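Welcome to match day setup! Once your Harow scoreboard is paired, loading a squad takes no time at all.

1. Open **Teams** and pick your club.
2. Add up to 19 players, then tap **Save**.
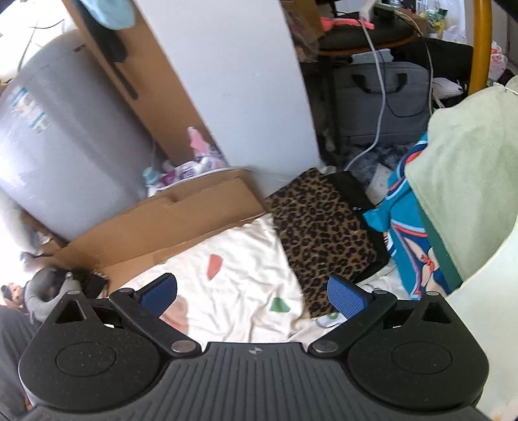 ## Set the match clock

1. Hold **Mode** until the display flashes — it only needs 2 seconds.
2. Choose the length of each half and press **Start** at kickoff.

**Note:** Stoppage time is added by the referee's remote.

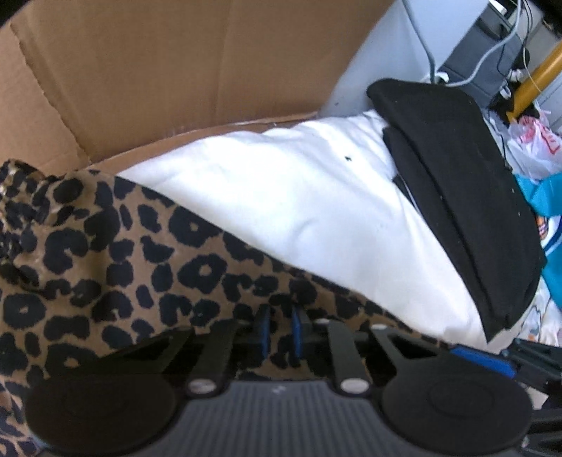
3. At halftime, press **Swap** to switch ends. The score comes with you!

**Caution:** Don't unplug the board while the clock is running.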